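Getting the House Ready for Festival Week 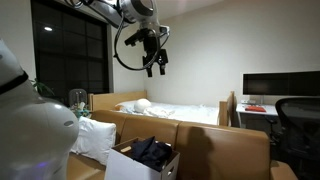

Book early if relatives are coming. In Vevora the lantern festival opens on 30th October and the streets near the river close to cars for six days, so do the big grocery run before then.

Roll up the hall rug and put down an old cotton sheet. Confetti comes out of cotton with one shake – it does not come out of wool.

Candle wax on a tablecloth: let it harden, scrape it with a spoon, then iron the spot between two paper towels on low. Change the towels often.

Soak the beans overnight. A pot for 11 people takes two pounds dry.

Wash costume sashes by hand in cool water and dry them flat. The red ones bleed, so keep them apart.

Paper lanterns store best folded, in a shoebox with a sheet of tissue between each one. Keep the box out of the attic. Ours stay under the bed until December, when the smaller ones go up again.

Smoke smell in curtains usually goes after a day on the line.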